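Rurnuno Frost Drake, Resin Display Figure

Item no. 268
Maker: Trevik
Series: Beasts of Rurnuno
Condition: new, in closed box
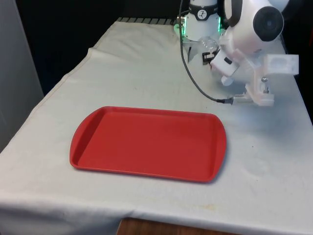
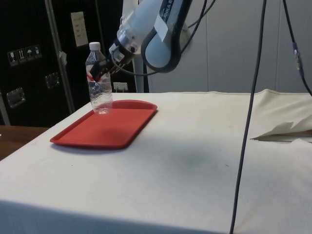 The Frost Drake is the second large monster which the player meets in the northern part of Rurnuno, and for many players it is the first one they cannot beat. Trevik has made the figure after the adult form of the game, with the folded wings and the wide tail. The young form has no horns and is not sold as a figure.

Size and material

Height with base: 18 cm
Material: painted resin, metal pin in each back leg
Parts: 2 (body and base)
Edition: 2000 pieces, number printed under the base

The body comes separate from the base. Please push the two pins straight into the holes and do not turn the body while you push. If the pins feel tight, warm the base in your hands for a few minutes and try again. Glue is not necessary, and with glue the figure does not fit in its box any more.

About the monster

In the game the Frost Drake lives only on the Nygård glacier and in the caves under it. It sleeps in the day and comes out when the snow begins. Its breath makes the ground slippery, so a hunter with heavy armor has a hard time to stay on the feet. The weak place is the throat, but it can be reached only when the drake lifts its head to call. Fire weapons are good against the wings and almost useless against the back.

The small scar over the left eye is on the figure also. It comes from the story mission at Pladport, where the drake is driven away from the harbor. Players who have not done this mission see the drake without the scar in the game.

Paint

The first pieces had a darker blue on the belly. Since November the paint is lighter and closer to the game. All pieces we have in stock are with the lighter paint. The eyes are glossy and the rest is matte. Please clean with a soft dry brush only, as alcohol takes the matte layer away. Direct sun makes the white of the horns yellow after some time.

Delivery

We send the figure in the original box with a second carton around it. The original box has a window on the front and can have small marks on the corners from the transport to us. If a perfect box is important for you, write to us before you order and we will look for a good one.

The download code for the drake helmet is not included in this edition. It was only in the starter set, which we do not sell.

Questions about this item: Dede Opoku, figure department

Page last changed: 13 May 2019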